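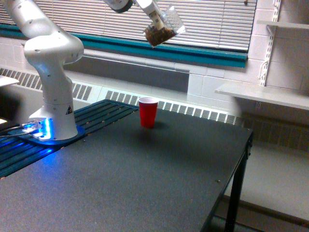 Does it matter which cup you pour dry goods from?

It matters a lot, and the rim matters more than the size. A thin, slightly flexible rim lets the pieces go in a narrow stream. A thick rolled rim holds them back and then drops a clump.

March, bench notes, pouring
Samah Mahrous
4 min read

Started at half past nine with the coffee beans, because they smell good and I wanted to be in a good mood for the lentils. What a nice thing to spend a morning on! I have poured things out of cups my whole life and never once looked at how they leave.

Setup is the same as last time. Fill goes in a clear cup so I can watch the slope, and the catch cup is one of the red party cups, standing on the bare dark tabletop with nothing under it. Meriem wanted a tray for the spills. I said no tray, spills are the interesting part, and anyway the beans bounce off a tray and you lose track of which ones missed and which ones jumped out. (She has since put a tray under the lentils. Fair enough. Lentils get everywhere.)

Beans first. With the cup tilted a little, nothing moves at all. Tilt more, still nothing, the top surface just leans along with the cup. Then two or three beans roll down, sit at the lip, and the whole top layer lets go behind them. I love this bit. It's a tiny landslide every time, and in a clear cup you can see that the beans at the bottom haven't budged. After the first slide it's much calmer and you can hold the cup still and let it trickle.

Did 29 pours with the beans before the break. My notes by the end say "slow start, slow start, SLOW START" so I suppose that's the finding. If you tip quickly at the beginning, the first slide overshoots the far side of the red cup. Tip slowly until the slide, pause, then carry on. The pause is worth more than any amount of careful aiming.

Height: Viola thought we should get the rims nearly touching. I tried it and didn't like it, the lower rim hides behind the upper one and you're guessing. Going higher gives a lovely long stream but the beans land hard and a couple hop back out. Somewhere in between, with clear air between the cups, is where I ended up. I should mark a height on the ruler next time so that Hajar can repeat it without having to ask me what "in between" means.

Also, line up the lip and not the middle of the cup. Sounds silly written down. When the cup tilts, the lip swings out and down, and if you started with one cup centered over the other you're now pouring onto the table. Start with the upper cup off to one side and let the tilt bring the lip over the opening. I got this wrong on most of the early pours and right on nearly all the later ones, and it was the happiest change of the day.

Fill level. 260 g in the big cup was too much, it starts sliding before you're ready. A part-filled cup is far friendlier. I went back to that and stayed there.

The lentils went after lunch. Completely different animal! No landslide, they run almost like water once they start, and they start early. The pause trick does very little for them. What helps is squeezing the rim of the cup into a slight spout. Rosário showed me this and I was annoyed I hadn't thought of it, my grandmother did it with paper cups of sugar. I want to try the same squeeze on the beans, though I suspect they'll jam in the narrow part. Two of them side by side could easily bridge.

Rice: tried 2 pours only, the bag was nearly empty. It clings to the wall of the clear cup and the last 20 grains or so have to be tapped out. Static, I think. Viola says wipe the cup with a damp cloth and let it dry. On the list.

The red cups are holding up well, by the way. They're steady with beans in them and a bit tippy when empty, so the first slide really does need to be gentle. The white inside is a gift: dark beans show up against it straight away and you can judge the level from above without lifting anything. I'd like a second stack of the same kind before we run out, please don't replace them with the paper ones.

Spills today were nearly all at the start of a pour. Hardly any at the end, which surprised me. I had expected the last stragglers to be the trouble, the ones that stick along the bottom edge and then shoot out when you tip the cup all the way up. With beans they just roll out politely.

For next time
- ruler with the height marked, in pencil
- squeeze test, beans
- more rice
- ask Hajar for the small brush, there are lentils in the seam of the table
- popcorn kernels?? Meriem has a jar at home

Swept up at ten past four. Found one bean in my shoe.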